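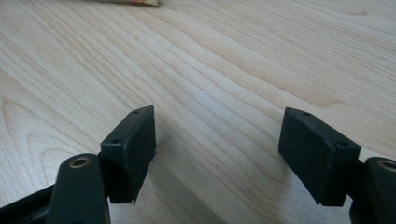

**Daithí Foley**

Hi again! Still stuck on the Skendard router, so I'm adding to my ticket from Wednesday. I did both things Heriberto asked for — the full reset (held the button for 11 seconds) and the new cable — and the upstairs connection still drops every evening. Downstairs is fine, up to 176 Mbps last night, and then I walk up the stairs and my laptop says "connected, no internet" again!

One new thing: if I turn off the 5 GHz band, it stays up all night, just painfully slow. My wife's phone does the same, so I don't think it's my laptop.

Log so far:

- 7:40 pm: dropped, came back by itself
- 8:15 pm: dropped, had to restart

Should I try the older firmware next?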